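Notebook > Listings group > Apartment text and plans

3/28/23

Continued with the Grastwood apartment. The agent wants the listing text by the end of this week, and the floor plan is still not right. Delia Palma measured the second bedroom again this morning with the laser and with the tape. The two results differ by 7 cm. I think the laser was reading to the baseboard on one side and to the wall on the other. We keep the tape value for now.

Total floor area in our sheet is 984 square feet. The old brochure from Benmoussa gives a bigger number, but it includes the balcony and I suspect also half of the stair landing. I wrote to them and asked which method they used. Until they answer, the listing says 984 and "balcony not included". I prefer to be a little low than to have a buyer who measures by himself and then calls us. 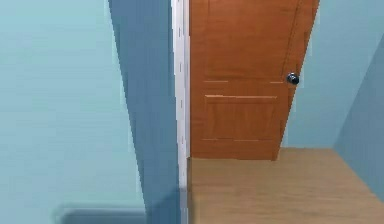 The text has now five paragraphs and this is too many. The hallway has its own paragraph, and it only says that there is a closet. I moved the closet to the bedroom paragraph, where people look for storage. I also took out "spacious" from three places. Delia wants to keep it one time for the living room, and I agree.

Open question is the parking. The seller says one space comes with the apartment, the building rules say that spaces are rented by the year. I don't write anything on parking before I see the paper.

Raltik template: the field for the short description cuts after 40 words and gives no warning. Our draft was nearly double, so the heating was lost. Put heating and monthly fee in the first sentence, also for the Vorkivano units.

To do:
- ask the seller for the parking paper
- door swing in the bathroom is drawn on the wrong side, correct it
- new export of the plan, and check that the scale bar is still there
- Vorkivano visit in April, ask Delia for which day she has the key

Recent entries
Vorkivano: room names and numbering
Balcony area, in or out?
Words we don't use in listings
Tape against laser, first try

Contact the listings group | Back to top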